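ホーム 製品 技術情報 ニュースレター お問い合わせ
サイト内検索 キーワードを入力 検索
技術情報 > ニュースレター > セル保守 > シミュレーションセル

Prevcombeシミュレーションセル:グリッパ開閉基準と手首カメラ姿勢の再設定

12/14/19

Prevcombeの室内作業用シミュレーションセルについて、グリッパの開閉基準と手首カメラの取付姿勢を再設定した。対象は二指平行グリッパのモデル一式で、制御側はPrultotine、室内シーンの管理側はFesticoである。実機の設定値には変更がない。

発端は、4月のモデル更新以降、把持動作の開始時に指の全開位置が指令値と一致しなくなったことにある。ログを照合したところ、全3376エピソードのうち388件で全開完了の判定が遅延していた。遅延は最大27制御周期で、いずれもエピソード冒頭に集中している。動作の途中で発生した例は記録にない。

原因は2件あった。第一に、指の関節上限がモデル定義と制御設定の双方に記述されており、更新時に前者のみが書き換えられていた。第二に、手首カメラの親リンクがパーム基準からフランジ基準に変わり、オフセットが二重に加算されていた。前者は開閉判定に、後者は画像と関節角の対応に影響する。両者は独立した不具合で、片方を直しても他方は残る。

作業はまず開閉基準から行った。関節上限の記述をモデル定義に一本化し、制御設定側は起動時にこれを読み込む方式とした。続いて指を全開で保持し、手首の姿勢を変えながらカメラ画像を取得した。全開保持中は、手首をどの向きにしても画像上の指の位置は変わらないはずである。位置がずれる場合は、カメラの親リンクを疑う。 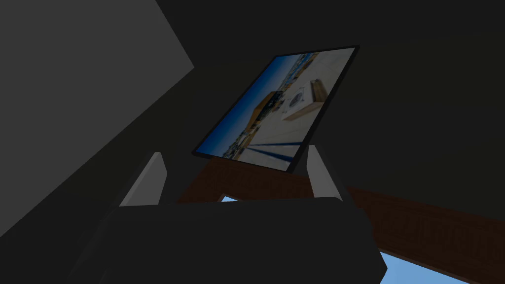
カメラのオフセットは、フランジ基準の値を削除し、パーム基準の値のみを残した。回転成分はクォータニオンで統一する。旧設定にはオイラー角による記述が混在しており、回転順序の指定が省略されていた。省略時の既定値は読み込み側の版によって異なるため、今後オイラー角での記述は受け付けない。

照明条件は変更していない。露出を固定したまま暗い室内で確認を行うと、指とパームの境界が判別しにくくなることがある。この場合も光源を追加せず、セグメンテーション出力を併用すること。光源を加えた状態で取得した画像は、基準画像として登録できない。

確認は次の順で実施する。
1. シーンを初期状態に戻し、アームを待機姿勢に置く。
2. グリッパに全開を指令し、両指の関節角を記録する。
3. 手首を基準姿勢から順に回転させ、各姿勢で画像を保存する。
4. 保存画像で両指の先端位置を比較する。
5. 全閉を指令し、2〜4を繰り返す。
6. 関節角と画像の時刻差を確認する。

背景に絵画や調理台など模様のある物体が入る姿勢では、先端検出が背景の輪郭を拾うことがある。検出範囲をパーム上方に限定し、範囲外の候補は棄却する。棄却数は結果ファイルに残るので、極端に多い姿勢は目視で再確認されたい。 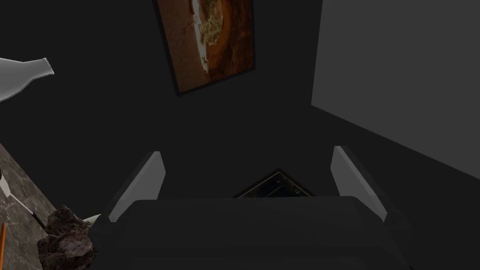

手首カメラ視点。グリッパの両指は開いた状態。左下は大理石の天板、上方は額装の絵。

時刻差については、画像のタイムスタンプを描画完了時ではなく物理演算の更新時に付与するよう改めた。従来の方式では、描画負荷の高い室内で関節角との対応が後ろにずれる。過去のログを再処理する場合は、変換スクリプトに旧方式のフラグを指定すること。指定を忘れてもエラーは出ず、時刻だけが誤って変換される。

判定遅延のあった388件は学習用の一覧から外し、再取得の対象とした。元データは削除せず、隔離領域に移してある。残りのエピソードもカメラ姿勢の値は旧設定のままであり、外部パラメータを使用する処理では新しい較正ファイルとの差し替えが必要になる。画像そのものの再描画は予定していない。

Ouelletの共有環境を利用している場合は、モデル定義のキャッシュを手動で消去してから起動する。キャッシュが残っていると旧い関節上限が読み込まれ、起動ログには上限値の不一致が警告として1行出力される。警告が出た状態で取得したエピソードは登録しないこと。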